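Short Fiction
November | by the author of "Letters from Gonholm"

The Rack

My grandmother taught bread to half of Gonholm, and she taught it by standing behind you with her hands over yours, so I suppose I came to the job at Dudek already knowing how it was done. They paid me to sit in a warm room with a controller in each hand and guide an arm through a kitchen that existed only on a screen. I had the oven for the whole month (someone else had the drawers, and I was a little jealous).

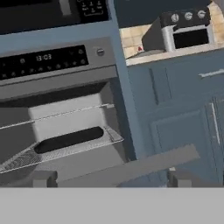 Image courtesy of Dudek, Priritz office

The clock on the oven said 13:03, and I grew fond of it, the way you grow fond of a neighbor's lit window. Door down, rack out, black pan lying crooked across the wires. My trainer said I needed 550 good runs, and that a good run was a calm one. "It will copy your nerves," she told me. "So breathe, dear."

Well, I tried! The first morning I managed 8, and I came home to Lakska with my shoulders up around my ears. My mother put soup in front of me and asked what the robot had learned. I said it had learned to hesitate.
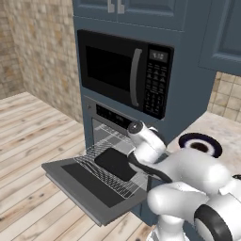 Source: Dudek simulation kitchen

By the second week I had stopped looking at the whole long white arm and had begun to feel where the wrist wanted to go, much as you feel for a light switch in your own hallway. I talked to it, too. Slowly now, I'd say, come in toward the front of the rack, don't snatch. They were my grandmother's words, and I said them in her accent, which I hadn't used in nearly 30 years.
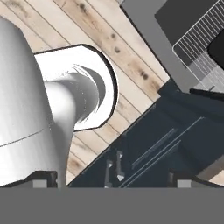
FICTION / FAMILY

On my last afternoon the trainer asked me to put the controllers down and watch. The arm was going to try by itself. It moved toward the rack, and a little way short of it, it stopped and waited, for about as long as it takes to wipe your hands on an apron. She frowned and made a note, and asked if I knew where it had picked that up.

I said I'd have to think, and then I went out and called my mother.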